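Backup Linemen and the Waiver Wire: Your Questions
Updated 1/25/21

Do preseason grades tell me anything about a backup guard?
A little. Most of those snaps come against players who will be cut before the opener, and the grader doesn't know what the blocking call was. I'd treat a high August grade as a reason to go watch the tape and leave it there.

Why do teams keep signing linemen who were there before?
The usual answer is that he knows the system. Maybe. Ask how much of that system is left after a new line coach comes in. Sometimes the team had his phone number and a roster spot to fill by practice.

Is 1,000 snaps the cutoff for an "experienced" lineman?
It's a round number, and I've never seen anyone defend it. A guy who played 1,000 snaps at left guard may be lost at center. Shuzhen Guo, who charts line play for our site, splits it by position and ignores the total.

How do you chart pressures?
By hand, from the replay, with two people grading each game separately. When they disagree, the play gets watched again. Some still end up marked unclear, and we don't guess to make the column look full. 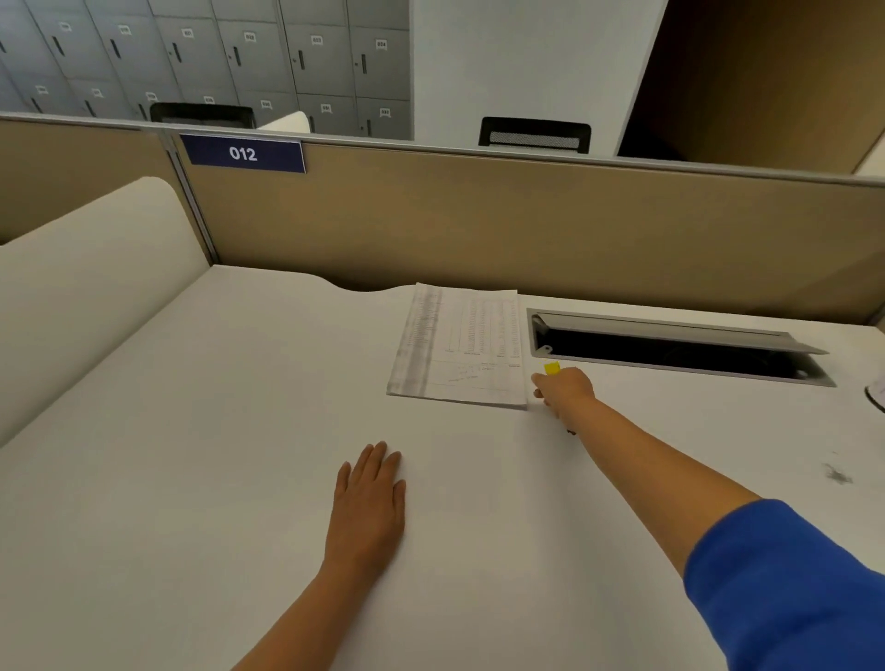

Pen and printed tables at the desk.

Your numbers don't match the ones on Classtead. Who's right?
Possibly neither. Classtead charges a sack to one blocker every time. We'll split it, or put it on the quarterback if he held the ball too long. Before you quote either site in an argument, read how it counts.

What about the Jevex line rating?
Jevex won't say what goes into it. Last November it moved a team up 8 places in a week when that team was on its bye. I wrote to ask why and got a form reply.

Should a backup's contract tell me what the team thinks of him?
Look at the guaranteed money and skip the headline figure. A two-year deal with nothing guaranteed in the second year is a one-year deal with better publicity.

Can I send in a correction?
Yes. Give the game, quarter and clock time, and Jingyi Su will pull the play. "My guy is better than that" isn't a correction, and we get plenty of those already.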